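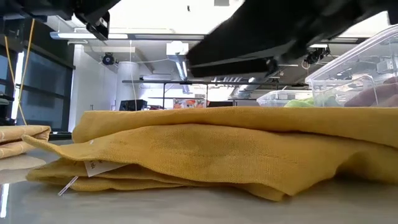
Fig. 1. Side view of the table. Mustard cloth in front, label showing at the left end.

Week 9 handout: The snagged tag fault
Robot Handling Lab, Drulteo course

Okay, this week we're doing failures! I promised you one fault we could follow all the way through, and I picked the tag snag because it's simple to explain and a real pain to catch. Read this before lab, and bring your marked-up copy of the stop checklist from last week.

First, what happened. Back in November we were running the Vilirdale folding routine on the two-arm table, the same job you'll be running: pick a cloth, fold it, put it in a bin. One arm closed on a cloth and got the fabric plus the loop of a sewn-in tag. The fold went fine. Then the gripper opened to let go, the loop stayed hooked over a fingertip, and the arm drove off to its next pick with the whole cloth trailing behind it. The other arm was already on its way in. We got a tangle, a protective stop on one side, and (this is the part I care about) no stop at all on the other side. It just kept going until I hit the button.

Nothing got hurt except a finger pad and my pride. But I want you to think hard about why the second arm kept moving.

What the log said

The log for that run is 3586 lines long, and you'll get a copy in lab. Don't read it top to bottom, you'll lose your mind. Jump to line 1458, where the release command goes out. The gripper reports open, which is true. The program takes "open" to mean "cloth released," which is false. Everything after that is the robot doing exactly what it was told with a wrong idea of the world.

The protective stop shows up much later, when the motor current on the left arm finally climbs over its limit. A cloth weighs next to nothing, so dragging one around doesn't look like a collision. The current only went up once the fabric pulled tight against the other arm. 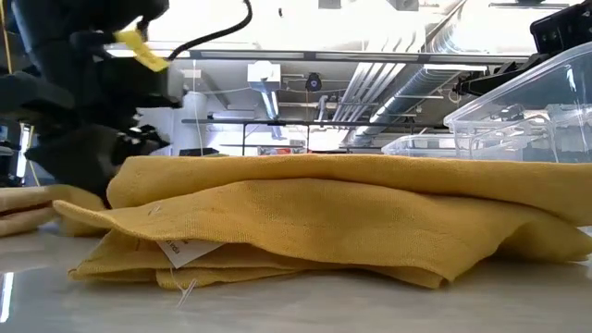
Fig. 2. Arm low over the left end of the cloth. Note where the label and the thin string are.

Compare that spot with the grasp points our planner likes. It goes for the edges and ends of the stack, because that's where a finger can get under a layer, and edges are where clothing and linen makers sew their labels. So the planner isn't unlucky when it meets a tag. It's heading for the tag's neighborhood every single time! I went back through our old grasp records, all 1046 of them, and sorted them by where on the cloth the fingers closed. You'll do the same in exercise 2, so I won't spoil it.

A couple of you asked last week why we don't just cut all the tags off. We could, and for a demo I probably would. But the Zerkonska project wants a system that takes cloths as they come, and I'd like you to get used to that. Cutting tags also does nothing for loose threads, drawstrings or a hole in the weave, and all of those can hook a finger the same way.

Before you run anything

Go through these at the table, out loud, with your partner. Yes, out loud. It feels silly for one session and then it doesn't.

1. Find the stop button and put your hand on it. One of you stays within reach the whole time the arms are live.

2. Walk around the table and look at every cloth, the ones already in bins too. Say where the tags are if you can see any. In the overhead view, check the pink cloth and the peach one with the grid pattern, and then tell me which cloths you can't clear from that angle.
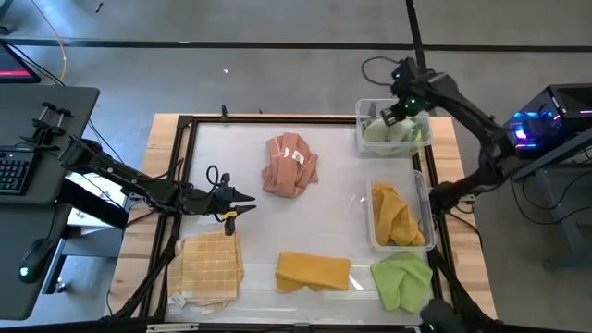 3. Check the fingertips. Run a scrap of thread over each one with the arms powered down. If it catches, tell me and we'll swap the pad before you start.

4. Set the speed override to 75 percent. Please don't bump it up because the first few folds went well. (I did that in November. See above.)

5. Open the wrist view on your screen and leave it up. After each release, look for fabric still moving along with the fingers. Motion blur makes this harder than you'd think, so when you can't tell, pause.
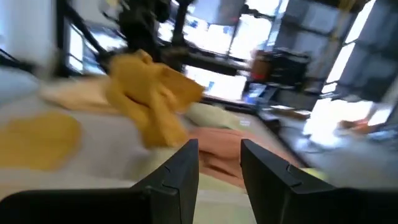 If a cloth hangs on

Pause both arms, not just the one with the cloth. The two controllers don't share a protective stop in our current setup, and that's the answer to the question I asked up top. The link between them is on the list for the next software update, but until then it's on you.

Don't reach in and tug. A hooked arm that's holding tension can jump when the tension goes. Press the stop, wait for the arm status on your screen to change, and then slide the loop off the finger from the tip end. If it won't slide, snip it. Scissors are in the top drawer, and I really don't mind losing a tag.

Write down the line number in the log where the release happened, what you saw in the wrist view, and how long it took you to notice. I want the true number even if it's embarrassing.

Exercises

1. Starting from the release command, list every point in the log where the program could have found out that the cloth was still attached. Which of those need a new sensor, and which only need a check on data we already have?

2. Sort the grasp records by position on the cloth and plot them. Mark where you'd expect a sewn-in tag.

3. Read the Radulović worksheet on release checks (it's in the course folder) and sketch a small "open, back off, look" move. Keep it short enough that you'd be willing to run it after every release.

4. Suppose one arm stops while the other is reaching into a bin. Should the second arm freeze where it is or back out first? Pick one and argue for it, half a page is plenty.

Exercises 1 and 2 are due at the start of next lab. 3 and 4 can wait a week.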